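Toy libraries deserve a proper budget

Our town spends money on a great many things I never use, and I don't mind. What I do mind is that the toy library in Stedau has to beg for its rent every March while the car park behind it gets new tarmac without a murmur.

The library had 3588 loans last year and 3671 the year before. The council's report called this a decline. I would call it a wet spring and a broken boiler. Either way, it is a lot of use for two small rooms that cost less to run than the Christmas lights.

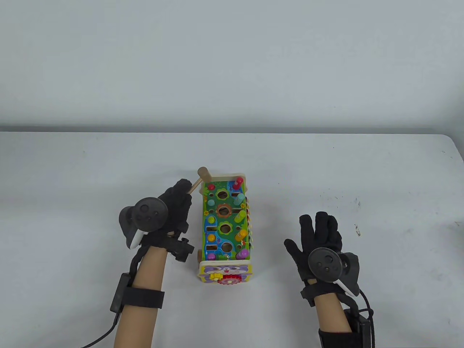
Children grow out of things quickly. A family can spend a good deal on toys that are loved for a month and then sit in a cupboard for years. Borrowing deals with that, and it means a child whose parents are short of money gets the same choice as everyone else. Wooden toys in particular can go through dozens of homes if someone checks them and sands off the splinters now and then.

The usual answer is that charity shops already do this job. They don't. A shop sells what it happens to be given – often with a piece missing – and it can't take a toy back when the child is bored with it.

The library is asking for 1000 pounds more a year. The council should pay it, put it in the main budget and stop making people apply again every spring.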